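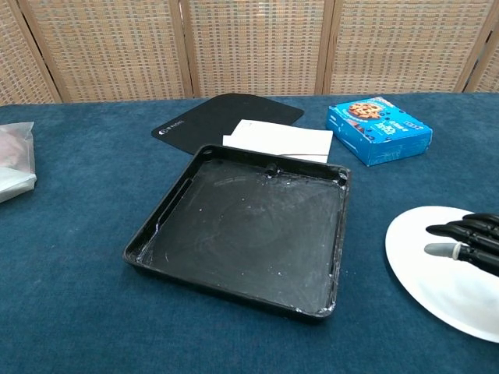
Buyers at Plernstead had asked for one thing above all, a divider that stays square on an uneven floor, and Donitz says the reworked hinge in its new folding screen line was drawn up to meet that request.

2026-09-21 – Donitz has released the Zwane series of folding room dividers for offices, clinics and rented halls. The series replaces the Darkuno line, which stays on sale until stock runs out. Spare hinges and feet for Darkuno screens will be supplied for a further 7 years.

Zwane screens are sold in three-, four- and five-panel versions. Panels are joined by two-way hinges, so each joint can fold in either direction. Hinge pins are 13 mm longer than those used in the Darkuno line and are held by a locking collar. Each post ends in a threaded foot with 17 mm of height adjustment. Feet can be set by hand with the screen standing.

Infill panels are held in a groove and secured with four screws. A damaged infill can be changed on site without taking the screen apart. Woven, fabric and solid infills use the same groove and can be mixed within one screen.

The screens are intended to divide space visually. They carry no fire or acoustic rating and should not be placed across marked exits. Donitz advises a fold angle of at least 30 degrees at each joint – a screen opened flat is not stable.

The first production run is 890 screens. Trade orders are open now, with deliveries from the Plernstead warehouse starting in October. Data sheets, infill samples and hinge drawings are available on request from the Donitz trade desk.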